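Revised handling rules for the bin-transfer cells

Version 9 of the Flondport handling rules takes effect on all tabletop cells in January. Hermenegildo Rosales and Araceli Zepeda prepared the revision from the cell logs. Operators should read the full text on the shared drive before their next shift. The main changes are set out in this item.

Release height. The old text said that a part should be let go "close to" the target. Operators read this in different ways, and the logs show it. Of the 642 transfers reviewed, 462 had a release height on record. The rest had been entered as "normal" or left blank. From now on the release height is a required field, in millimeters, measured from the bin floor to the lowest point of the part. A run with no value will be marked incomplete and will not count toward the acceptance total.

The default is 20 mm. A greater height may be used if the cell sheet allows it, but the sheet must say who approved it and for which part. When the bin already holds a part, the height is still taken from the floor, and the operator notes that the bin was occupied. Zepeda had argued for measuring from the top of whatever is in the bin. The trial on the Milow cell showed that two people seldom agreed on that figure, so the floor stays as the reference.
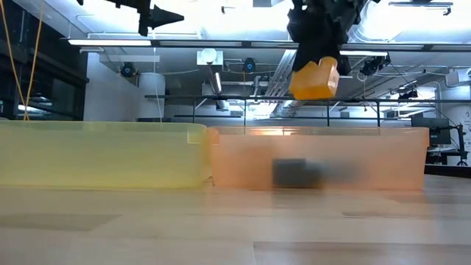 Bin position. Bins must be set against the table marks at the start of each run and checked again after any contact with the gripper. Adjoining bins may touch. If a bin has moved, stop the run, reset the bin, and log the event as a shift. Do not push a bin back into place while the arm is enabled, even at reduced speed. This was already the rule, but it sat in an appendix and has been moved to section 2.

Clearance. The arm must clear the bin rim on every approach, with the held part included in the calculation. Several path files on the Orozco cell used the fingertips as the lowest point -- correct for an empty gripper, wrong for a loaded one. Rosales has corrected the files. Anyone with a local copy should delete it and pull the new set.

Cables. Any cable that enters the work volume must be listed on the cell sheet, along with its tie points. The check is done by hand with the arm disabled, at the start of the shift and after a tool change.

Lighting. Light levels are to be recorded for runs that use the overhead cameras. No limit has been set yet. The Mudo group is collecting readings, and a figure may be added in the next revision.

Existing cell sheets remain valid until their next review, except for the release height field, which must be added now. Blank sheets are in the usual folder. Questions about path files go to Rosales, and questions about logging go to Zepeda.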